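The Nasley Longboard
For big, open concrete

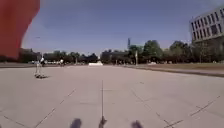 Jaxon Gill

Give me a wide plaza, a clear blue sky and big square slabs running off towards the trees, and I'm happy for the whole afternoon. The Nasley was made for exactly that sort of ground! It's our cruising longboard, and we've been riding the new version since August.

The deck is Canadian maple with a gentle bend to it, so it gives a little when you push and settles again once you're rolling. We've gone for soft wheels this time. Anyone who has crossed a row of expansion joints on hard ones will know the rattle that goes up through your ankles — these take most of it away, and they're lovely and quiet too (your neighbours may thank you).

Steering is loose out of the box. I like it that way for long, lazy curves, but a quarter turn on each truck nut firms it up nicely if you're new to boards or want to go in a straight line to the shops.

Grip tape comes fitted in grey or black. The grey shows the dirt a bit sooner, but I still love it.

Rider weight: up to 100 kg
Bearings: Plunitz, sealed, fitted
Tools needed: skate tool, in the box
Spare wheels: sold in sets of four
First run: 400 boards, numbered under the deck

Decks are guaranteed for 3 years against splitting.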